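Häufige Fragen zum Formenverleih

Steltivton verleiht Formensteine und Legebretter an Kitas, Tagespflegen, Frühförderstellen und Familien in Trumham und Umgebung. Die Fragen auf dieser Seite kommen am Telefon immer wieder. Wenn Ihre nicht dabei ist, schreiben Sie bitte eine Nachricht über das Kontaktformular.

Welche Sets gibt es?

Zwei. Das Set Kamel enthält 18 Formensteine aus Kunststoff und ein Legebrett. Das Set Wuka ist für Gruppen gedacht, darin liegen mehrere Sätze Steine und zwei Bretter. Die Steine sind in beiden Sets dieselben, Sie können also mit Kamel anfangen und später wechseln.

Welche Formen und Farben sind dabei?

Würfel, Zylinder, dreieckige Prismen, Sterne und einige Steine mit gerundetem Umriss. Die Farben sind Rot, Blau, Gelb und Grün. Nicht jede Form gibt es in jeder Farbe. Bei den Sternen bitte auf die Zacken achten: der grüne hat fünf, der rote sechs. Das ist kein Fehler und muss nicht reklamiert werden. 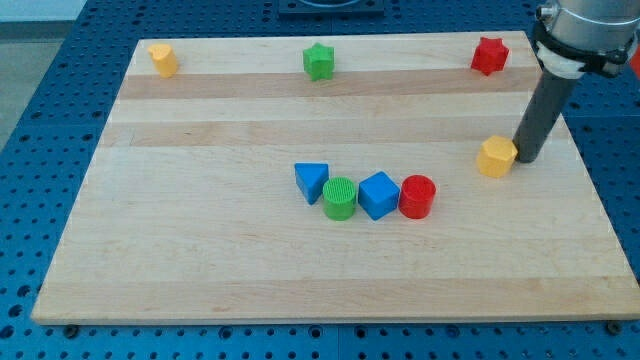
Wozu brauche ich das Brett? Geht nicht auch der Tisch?

Doch, der Tisch geht auch. Viele Kinder kommen aber besser zurecht, wenn die Fläche einen Rand hat und sich vom Rest des Tisches abhebt. Auf dem Brett ist klar, was zum Spiel gehört. Außerdem lässt sich eine angefangene Reihe mitsamt dem Brett auf ein Regal heben, wenn der Tisch zum Essen gebraucht wird. Bitte mit beiden Händen und waagerecht tragen.

Aus welchem Holz ist das Brett?

Ahorn, aus Streifen verleimt. Die Streifen sind unterschiedlich hell, einzelne sind deutlich dunkler als die anderen. Kleine Äste kommen vor. Kein Brett sieht aus wie das andere, und wir können beim Versand nicht nach Maserung aussuchen.

Kann man die Holzstreifen beim Spielen nutzen?

Ja. Ein dunkler Streifen eignet sich gut als Linie: oben liegen die Vorlagen, unten wird gelegt. Manche Gruppen spielen damit auch "Straße", das steht nicht in der Anleitung, funktioniert aber.

Ab welchem Alter sind die Steine geeignet?

Ab drei Jahren. Für jüngere Kinder bitte nur, wenn jemand direkt danebensitzt. Eine Obergrenze gibt es nicht, die Musterreihen werden auch in der Ergotherapie mit Erwachsenen gelegt.

Womit fängt man am besten an?

Mit wenigen Steinen. Vier oder fünf reichen für die erste Runde, der Rest bleibt in der Kiste. Legen Sie eine kurze Reihe, lassen Sie das Kind die Formen benennen und tauschen Sie dann zwei Steine aus. Wer gleich alles auskippt, hat meistens nach kurzer Zeit einen Turm und keine Reihe. Auch gut, aber ein anderes Spiel.

Wie funktioniert das Bogenlegen?

Die Steine kommen nicht in eine gerade Reihe, sondern in einen flachen Bogen. Ein Kind legt den ersten Stein, das nächste legt daneben an, und so weiter. Die Steine sollen dicht beieinander stehen. Bei Würfel und Prisma müssen die Kinder überlegen, ob eine Fläche oder eine Ecke nach vorn zeigt. Beim Zylinder ist das egal, deshalb passt er fast überall dazwischen. Die übrigen Steine warten so lange am hinteren Rand des Brettes, mit Abstand, damit man sie einzeln greifen kann.

Welche Abfolge empfehlen Sie für den Bogen?

Für den Anfang: blaues Prisma, grüner Zylinder, blauer Würfel, roter Zylinder. So kommen Farbe und Form jeweils zweimal vor, aber nicht an derselben Stelle -- zweimal Blau, zweimal Zylinder. Fragen Sie ruhig: Welche zwei gehören zusammen? Es gibt mehr als eine richtige Antwort. Danach darf das Kind einen fünften Stein aussuchen und anlegen.

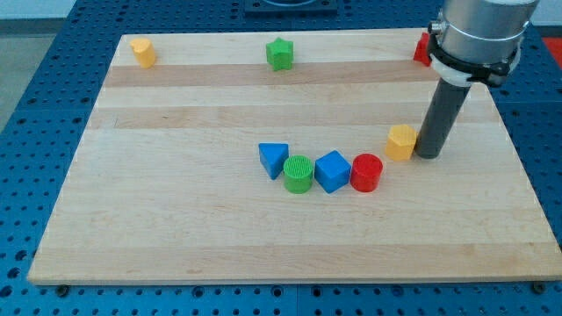

Haben die Steine verschiedene Oberflächen?

Ja. Es gibt Zylinder mit glatter Oberseite und solche mit feinem Gittermuster. Man kann daraus ein Tastspiel machen: Augen zu, mit dem Finger über die Oberseite fahren, Farbe raten. Nach ein paar Runden wissen die Kinder es auswendig, dann bitte die Steine tauschen.

Wie werden die Steine gereinigt?

Mit lauwarmem Wasser und etwas Spülmittel. Die gemusterten Oberseiten bürsten Sie mit einer weichen Bürste ab, in den Rillen setzt sich gern Knete fest. Nicht in die Spülmaschine. Desinfektionstücher sind in Ordnung, danach aber mit klarem Wasser nachwischen.

Und das Brett?

Feucht abwischen und gleich abtrocknen. Nicht einweichen, nicht an die Heizung stellen. Filzstift geht mit einem Radiergummi oft schon weitgehend weg. Was danach noch zu sehen ist, lassen Sie bitte stehen und schreiben es auf den Rückgabezettel. Bitte nicht selbst schleifen oder ölen.

Ein Stein fehlt. Was nun?

Erst einmal suchen, meistens liegt er in einer anderen Kiste. Taucht er nicht auf, kreuzen Sie ihn auf dem Zettel an. Ein fehlender Stein pro Ausleihe kostet nichts. Ab dem zweiten berechnen wir den Ersatz. Unser Bestand liegt zurzeit bei 2.000 Steinen, Nachschub ist also da, nur die gelben sind manchmal knapp.

Kann ich einzelne Steine nachkaufen?

Nein, wir sind ein Verleih. Abgenutzte Sätze geben wir einmal im Jahr ab, in der Regel im Februar. Wer daran Interesse hat, kann sich auf die Liste setzen lassen.

Wie lange darf ich ein Set behalten?

Kamel 15 Tage, Wuka 11 Tage. Eine Verlängerung ist möglich, wenn niemand vorgemerkt ist. Bitte rufen Sie dafür vor Ablauf der Frist an.

Was kostet die Ausleihe?

Kamel kostet 18 Euro. Den Preis für Wuka nennen wir auf Anfrage, er richtet sich nach der Zahl der Gruppen. Kaution nehmen wir nur bei der ersten Ausleihe.

Muss ich die Steine sortiert zurückgeben?

Sortiert nach Form wäre schön. Nach Farbe hilft uns leider nicht, die Fächer in der Kiste sind nach Form eingeteilt. Sterne bitte flach einlegen, hochkant geht der Deckel nicht zu. Das Brett kommt zuletzt obenauf.

Kommt jemand vorbei und zeigt, wie es geht?

Bei Wuka ja, auf Wunsch. Bujar Hodžić macht die Einführungen in den Einrichtungen, am liebsten vormittags vor 11 Uhr. Er braucht einen Tisch, an dem alle gleichzeitig auf das Brett sehen können, sonst nichts. Bei Kamel liegt eine gedruckte Anleitung in der Kiste.

Gibt es die Anleitung in anderen Sprachen?

Zurzeit auf Deutsch und Albanisch. Eine türkische Fassung ist in Arbeit. Die Bogenreihen selbst sind als Farbkarten gedruckt und kommen ohne Text aus.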